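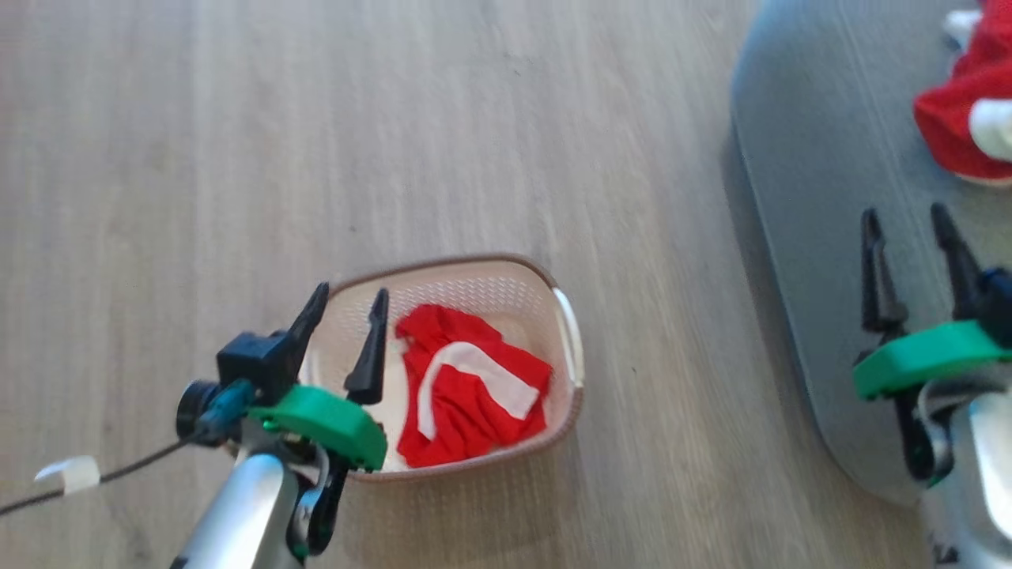 ok thread. rules for running two arm robots on the floor with cloth and baskets. been meaning to write this up since January, keep answering the same questions in DMs so now it's in one place

not a safety standard. you have one of those already, go read it. these are house rules, the stuff between the official document and the thing you do at 9 in the morning with a coffee in one hand

(coffee stays off the mat. rule zero)

1/ one person has the stop button. one. not "it's on the table, anyone can grab it". In their hand or clipped on them. if they put it down to fix something the arms are parked first

we had two people both sure the other one had it. nothing happened. wrote the rule that afternoon

2/ say it out loud before you power the arms. "arms live." wait for the other person to say it back. feels dumb for a week then you stop noticing

3/ no reaching in between the grippers while live. not for a sock, not for a loose thread, not "real quick". park, wait, reach, back out, say it again

yes it kills your pace. pace is a bad reason to have your fingers between two pointy metal things

(ok plastic things, depends what tips you run. same rule)

4/ cables. every session starts with a cable walk. start at the wrist, follow it with your finger all the way to the plug. You're looking for: pinches, spots where it crosses under a forearm, tape that's lifting

small bit of white tape on the cable = the mark for how far it's allowed to slide. tape moves past the edge of your work area, stop and re-lay it. cheapest sensor in the building

5/ wrist cameras. wipe lens, check the connector is seated, wiggle the bracket. if the bracket moves at all you tighten it and redo calibration. don't eyeball it and keep going

lost most of a day's runs at Gomero to one bracket screw. every single one looked fine on playback until you put them next to each other

6/ props get a fixed list. same basket, same cloths, same mat for the whole batch. no swapping in a nicer basket halfway becuase somebody found one in the kitchen

if you want variety (you do!) then plan it. write it in the sheet, change one thing, carry on

7/ cloth rules since everyone asks
- no buttons, no zippers, no drawstrings until you've done the boring stuff
- trim loose threads, they wind into the linkage and then you're there with tweezers
- washed once before use, new fabric sheds fluff like crazy
- fleece sheds anyway. clean the fingers more often with fleece

8/ bright colors on a pale floor for your first batches. red is great. you can tell from across the room if it's in the basket or not. do the gray towel on gray mat stuff later when you trust the setup

9/ a piece that's mostly white, on a shiny floor, with the sun coming in = pain. blinds down, lights on, same every session. write down which lights

10/ baskets. mesh sides are fine but know that fingertips can catch in the holes. come in from above, not sideways. Tips stay clear of the handle unless the handle is the task

go slow the last bit down. I mean embarrassingly slow. the basket should not skate across the floor when you touch it, and if it does that's a redo, see 14

11/ mats. if you're using a padded one with a raised edge, that edge is an obstacle. put it in your model or keep the arms high when crossing. folks forget because it's soft. soft still drags

12/ floor work in general: people walk on floors. so. tape a line around the area, wider than the arms can reach plus a step. nobody crosses while live. visitors get told before they come in, not after

the crew over at Tiranora use a rope on two stands and I laughed at it, then I bought a rope and two stands

13/ session length. 4 hours a day max on the controls per person, break in the middle, and I don't care how good you feel. the sloppy runs all pile up at the end. go look at your own logs if you don't believe me

also swap the operator and the stop button person at the break. fresh eyes on both jobs

14/ what counts as a bad run. decide BEFORE the session, write it on the wall. ours:
- basket gets dragged
- cloth dropped outside the basket and picked up by a human
- stop button pressed, any reason
- anyone steps over the line

everything else is kept. wobbly is kept. second try grab is kept. don't go pruning for pretty

15/ bad runs get labeled, not deleted. you will want them. I promise you'll want them

16/ nobody gets grief for pressing stop. ever. no "why'd you stop it" in that voice. you ask what they saw, write down one line, go again

if your stop log is empty for weeks that's not a safe team, that's a team that's scared to press it

17/ the sheet. one line per run: who drove, who held stop, which props, lights, anything odd. takes 6 seconds if you've set up the dropdowns. takes an hour if you try and remember it at the end of the day

"anything odd" is the column that's paid for itself. things like "left gripper clicked", "mat slid a bit", "cloth static-y"

18/ gripper check, every 600 cycles or when it sounds wrong, whichever's first. open close open close with nothing in it. look at the linkage from both sides. look for fluff. Look for a finger that lands a hair later than its partner

finger tips are consumables. buy spares now. don't file them down and call it fixed (we did this)

19/ anything you print or machine yourself, plates, brackets, whatever, gets a version written on it in paint pen. we had three "final" plates in a drawer and they were not the same plate

20/ park pose. have ONE. both arms, written down, photo on the wall. end of every session, before every break, before every reach-in. arms left hanging wherever over the props is how you get a droopy arm in a basket when someone cuts the power

test that btw. cut power on purpose with a cushion under each arm and see what sags. do it once a month

ok questions from the replies while I'm here

"do you need two people for small arms" yes. small arms still pinch, and one person can't drive and watch the floor. if you're alone, do the sheet, do maintenance with the power off, go home early

"what about full auto, no operator" stricter not looser. line stays, stop person stays, speed comes down for the first batch. 4 clean batches before we bring it back up. someone at Ellis told me they do it per task, not per robot, and I think that's right, we're switching to it

"isn't 20 rules a lot" the one page on our wall has the short ones. stop button, arms live, no reaching, the line, park pose. rest lives in the binder and gets read by whoever's new, out loud, with someone who's been there a while. nearly half of it came from new people asking why anyway

"can I use these" yes take them, change them, put your own name on it. if you find one that's wrong tell me, that's worth more than a like

"do you have the sheet template" cleaning it up, the dropdowns still have all our inside joke prop names in them. will post under this

one more I forgot, from the Surkeseck project folks, stole it whole: read the rules again when you change the FLOOR. new floor, new friction, new glare, new trip spots. they moved from carpet to smooth planks and had to redo basket approach speed, mat tape, lights, all of it. we'd have missed that one completley

so that's 21. the page on the wall says 20, I'll fix it monday-ish

edit: asked twice already, the tape for the line is plain painter's tape. the fancy floor stuff pulls the finish up when you take it off. go over it again when the corners start curling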